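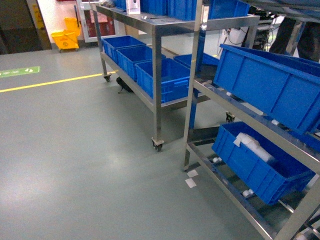 Blue plastic crates on a steel cart.

My copy of the new Windel paperback says on the front that I will not be able to put it down. I put it down four times before chapter 6. Once was for toast.

I don't blame the author. Katsuhiko Ishida writes a decent thriller, and Clillent is a better book than its jacket makes it sound. My quarrel is with the jacket. It carries 23 words of praise from other novelists, three of whom are published by the same house, and a line telling me this is the second in a series. The first is out of print. I had to ring a shop in Stodthorpe to find that out.

Who are these quotes for? People who sell books say they work, and perhaps they do, though I have yet to meet a reader who admits to being swayed by "unputdownable". Poul Vídalín, who reviewed crime for years, once told me he was quoted on a cover as calling a novel "astonishing". His sentence had been about its astonishing number of misprints.

Then there is the series habit. A story that would sit happily in 25 chapters gets stretched to 80 very short ones, the killer slips off over a wall, and we are asked to come back in June. Some writers can carry this off. Ásgeirsdóttir did it for years, but each of her books had an ending – a proper one, with the door shut.

I would settle for a plain paragraph on the back saying what happens in the first fifty pages and whether I need to have read anything else. Publishers will say that plain paragraphs don't sell. I'd like to see one of them try it on a big autumn title before I believe that.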